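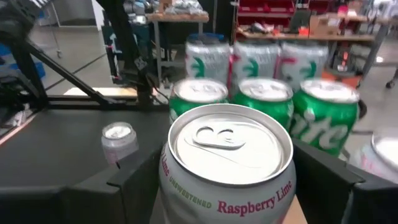 Focus stacking

Reading time: 4 minutes

Focus stacking is a way of getting more of a subject sharp than your lens can manage in a single shot. You take a run of photos with the focus set a little further back each time, then let software pick the crisp parts out of every one and blend them together. I've been doing it for years, mostly with beetles and seed pods, and I still get a silly thrill when the finished picture pops up on the screen!

Why it's needed

The closer you get to something, the thinner the slice that's in focus. At macro distances that slice can be thinner than a fingernail, so you get a beetle's eye nice and sharp and its back legs gone to mush. Stopping down to f/16 or f/22 helps a bit, but then diffraction kicks in and the whole picture goes soft (I spent my first summer of macro blaming the lens for that one). Stacking lets you stay at f/5.6 or f/8, where most lenses are at their best.

Landscape people use it too, usually with just two or three shots, one for the rocks at their feet and one for the hills. Product photographers use it on watches and jewellery.

Shooting a stack

There are two main methods. You can leave the camera where it is and turn the focus ring, or you can leave the focus alone and slide the whole camera forward on a rail. Up to life size I turn the ring. Past that I go to the rail, and mine is an old Marinho with a brass screw that squeaks on the way back.

Plenty of newer cameras will do the ring-turning for you, under a name like focus bracketing. You choose a starting point, a step size and a number of shots, and off it goes. The step size is the bit that trips everyone up, me included, as the number in the menu isn't a distance and means something different on each brand. Go smaller than you think you need. Extra frames only cost you card space, but a gap between two slices leaves a blurry band right across your subject and you can't fix it afterwards.

Keep everything else the same through the run: manual exposure, fixed white balance, image stabilization off if you're on a tripod. Use a remote release or the self-timer. Outdoors, wait for the wind to drop, and then wait some more.

How many shots? A flower head at half life size might want 9. My biggest so far was a weevil on the microscope lens at 406, and that one tied up the computer all through dinner.

Blending

I use Claltberg Stack for most things. It has two modes, which it calls Depth and Detail, and other programs have much the same pair under different names. Depth works out which frame is sharpest at each point and copies from there, so colours and smooth areas stay true, but it gets muddled by crossed hairs and bristles. Detail is brilliant with hairs and a bit rough on plain backgrounds, where it builds up noise and contrast. I run both and paint the good bits of one onto the other.

Before blending, the software lines all the frames up. It has to, as the framing shifts slightly whenever the focus moves (that's called focus breathing). You lose a little off the edges, so leave room around your subject when you shoot.

Common problems

Haloes are the big one, a soft glow around the edge of something that sits well in front of its background. Smaller steps help, and so does moving the background further off. Dust trails are the other: a speck on the sensor gets smeared into a little dotted line as the frames are resized and lined up. Clean the sensor first. I never do, and then I'm cloning out trails at midnight.

Flickering light is a sneaky one. I had stripes through a whole set once and it was the cheap desk lamp. I've since moved to a Janen flash turned right down, and it's been lovely.

Last updated December 28, 2019

Comments

macro_moth: Thanks for the bit on step size, I'd been using the biggest setting and wondering where the bands came from. Does the Depth mode cope with spider webs?

Reply from the author: Not in my hands, sorry! Try Detail for webs, and a dark background.

tidepool: Do you stack from raw or JPEG? My laptop falls over with anything past 325 raws.

Reply from the author: Raw for small stacks, TIFF at reduced size for the monsters. Mine starts to groan at 400.

greyfinch: The old Flendon rails turn up second-hand and don't squeak, just saying.

Related articles

Depth of field
Focus breathing
Diffraction and small apertures
Macro rails compared
Cleaning a camera sensor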